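3.2 Setting up the simulated cell

All of the trials reported in Section 4 were run in one simulated cell, which we call Kinby. It holds a single arm on a fixed pedestal, a two-finger gripper, a wooden table, and a small set of household objects. The room around the table is furnished with a chair, a counter and a window. We kept the furniture because the outside camera sees it, and a policy trained against a blank backdrop did poorly when we moved it to the furnished room.

The cell has two cameras. One is attached to the wrist and looks out past the gripper fingers. The other is fixed in the room and sees the pedestal, most of the arm, and the table. Both are rendered at every control step. The base of the arm is bolted to the pedestal in the model, and its position is treated as known. Everything else that could drift between software versions is checked by the routine below.

3.3 Gripper geometry and contact settings

Most of the setup time went into the gripper. The cup has a thin wall, and the usual grasp puts one fingertip inside the mouth and the other against the outside. This works whether the cup is upright or lying on its side, but it leaves little room for error in the shape of the fingertips. In the first version of the cell each finger was covered by one simplified collision shape that was wider than the visible mesh. The fingers looked clear of the rim while the physics engine already reported contact, and the cup was pushed away before the grasp could close. 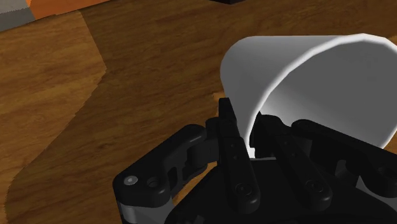
We replaced the single shape with separate shapes for the fingertip, the bar and the linkage arm. The palm kept its original shape. The fingertip shapes were then trimmed until they matched the visible surface on the inner faces, where contact matters most. The linkage arms were left slightly oversized, as they should never touch anything during a normal grasp, and a contact there is logged as a fault.

Friction was set next. With low friction the cup turned between the fingertips once it left the table. With high friction it stuck to one finger on release. We settled on one value for the fingertips and a lower one for the rest of the gripper, and did not change either during the study. Closing force was limited in the controller and not in the gripper model, so that the same limit could be read from the log.

3.4 Routine check

The cell was checked after every change to the physics engine, the gripper files or the scene files. The check, called Cidosetti in our scripts, has 26 scripted grasps on the cup from a fixed list of starting poses. In each one the arm closes on the cup wall, lifts, carries the cup, holds it still, and sets it down. The script compares the cup pose in the hand at the start and end of the hold. If the two differ by more than 5 mm, the grasp is marked as a slip. 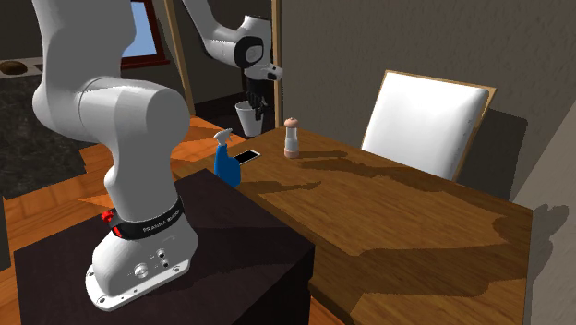

A second part of the check covers the cameras. The wrist camera is mounted to the last link through a fixed offset stored in the gripper file. Twice during the project this offset was reset to its default when the file was exported again, and the views shifted enough to spoil the recordings made that day. The script now renders a stored arm pose from both cameras and compares the result with a saved reference. Lighting is held fixed for this step only, as shadows from the arm cover a good part of the table and would otherwise swamp the comparison.

A cell that failed either part was not used until the cause was found. Over the study we ran the full check 140 times, and 107 of those runs passed without any action. Most failures came from the gripper file. The remainder came from scene files in which an object had been saved slightly below the table surface, so that it jumped when the simulation began. Resetting the object height cured this in every case.

Related items
Ayaaba: A Shared Object Set for Tabletop Grasping
Collision Shapes for Linkage Grippers: Notes from the Skistthorpe Cell
Checking Wrist Camera Offsets in Simulation
Contact Friction and Thin-Walled Objects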